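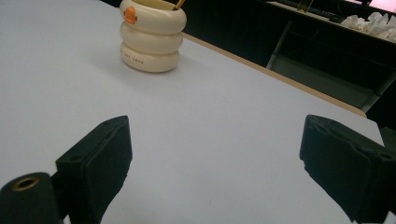 A pencil in a cream-coloured holder.

Pencils: What's True and What's Just Something People Say?

By Sosina Yimer
January 25, 2021

People say a lot of things about pencils. There is poisonous lead in them. They write upside down. One pencil can draw a line so long it would take you all day to walk it. Some of these are true and some are rubbish, and a few are in between. You shouldn't believe me just because this is a page with a heading on it, either. Where you can check something yourself, I'll tell you how.

Is there lead in a pencil?

No. There is no lead in the writing part of a pencil, although nearly everybody calls it "the lead", including me when I forget.

The dark stuff is graphite mixed with clay. Graphite is a kind of carbon. Diamonds are carbon too, and you will often read that a pencil is "nearly a diamond". I think that's stretching it. The tiny bits of carbon, called atoms, are joined up in a completely different way. In a diamond they are locked together in every direction, so the diamond is very hard. In graphite they lie in flat sheets, and the sheets slide over each other easily. When you write, little flakes rub off and stay on the paper. That's your pencil line.

So why the wrong name? Hundreds of years ago, people in the north of England dug up a lot of very good graphite. Chemistry was not far along in those days, and they thought the dark, shiny stuff was a sort of lead. The name stuck even after scientists worked out the mistake. You may also hear that shepherds found the graphite when a storm blew down a tree. Perhaps they did. It is a nice story, and I have never seen good proof of it, so I'd put it in the "maybe" pile.

You still shouldn't chew your pencil. It won't give you lead poisoning, but it's covered in paint and whatever was on your hands.

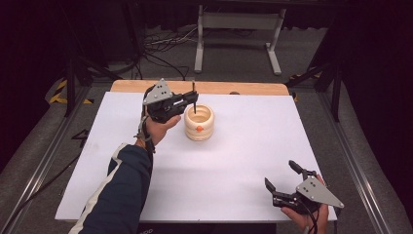
A cream pot with ribbed sides.

How does the graphite get inside the wood?

Lots of children think somebody drills a long hole and pushes the graphite in. That would be very fiddly, and the drill would probably wander off and come out of the side.

What usually happens is more like making a sandwich. A machine cuts grooves in a thin slab of wood. The graphite sticks go in the grooves, glue goes on, and a second slab with matching grooves goes on top. When the glue is dry, the whole thing is cut up into separate pencils.

How to check: sharpen a plain wooden pencil that hasn't been painted at the end and look very closely at the flat end. On some pencils you can see a thin line where the two halves meet. On others the join is too good and you won't see it. That doesn't prove there isn't one!

What do H and B mean?

H stands for hard and B stands for black. HB is in the middle. More clay makes the mixture harder and the line paler. More graphite makes it softer and darker.

Here I have a small complaint. You might think an HB from one maker is exactly the same as an HB from another. I tried a Randska HB and a Vevico HB on the same sheet of paper, pressing as evenly as I could, and the Vevico was plainly darker. Makers don't all mix their pencils in the same way, so the letters are a useful guide and no more than that. Try it with any two you can find. Get a friend to hand them to you without telling you which is which, so you can't cheat by accident.
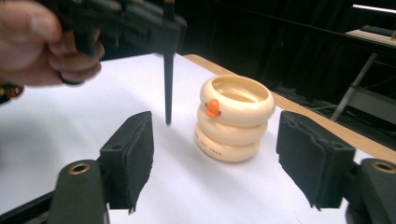

Three cream rings, one on top of another.

How long a line can one pencil draw?

You'll see enormous numbers for this one. Most pages that give a number don't say who measured it, which kind of pencil they used or how hard they pressed. When a page leaves all that out, be suspicious.

My neighbour Gebretsadik and I had a go at it last April. We unrolled some old lining paper and drew 600 straight lines on it, all the same length, with one HB pencil. Added together they came to 531 metres. The pencil ended up 17 millimetres shorter, and that includes what the sharpener ate.

So a whole pencil could draw a line several kilometres long, if it went on wearing away at the same speed. We don't know that it would. We only tested one pencil, and my hand got tired and I was pressing more lightly by the end. You can't really use the last stub either, unless you have very small fingers. Still, our sum gives a long line, so the people with the enormous numbers may not be far wrong. I was a bit annoyed about that.

I'm less kind about the Grestard packet in my kitchen drawer. It says its pencil "lasts 365 days". Doing what? If it stays in the drawer it will last much longer than that. If you draw dragons every afternoon and sharpen it for fun, it might be gone in a fortnight. A number on a packet can look very exact and still tell you nothing.

Do pencils write upside down?

They do. Most ordinary ballpoint pens need gravity to pull the ink down to the tip, so after a bit of writing on a sheet held over your head they tend to give up. A pencil doesn't have anything that needs to flow. Tape some paper under a table, lie on your back and try both. Give the pen a fair chance and keep going for a few lines, as there is often enough ink at the tip to fool you at first. 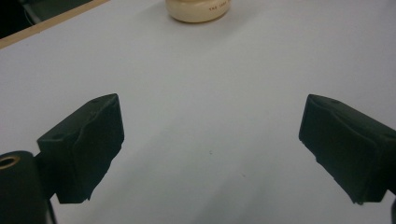

Why can you rub out pencil but not most pens?

Pencil flakes mostly sit on top of the paper, caught in its tiny fibres. A rubber is stickier than the paper is, so it picks the flakes up and carries them off in those grey crumbs you have to brush away. Ink is a liquid and soaks in, where the rubber can't reach it. Before rubbers, people used bits of bread. Squash a piece of soft white bread into a ball and test it on a light pencil line. It worked for me on pale lines and made a mess of the dark ones.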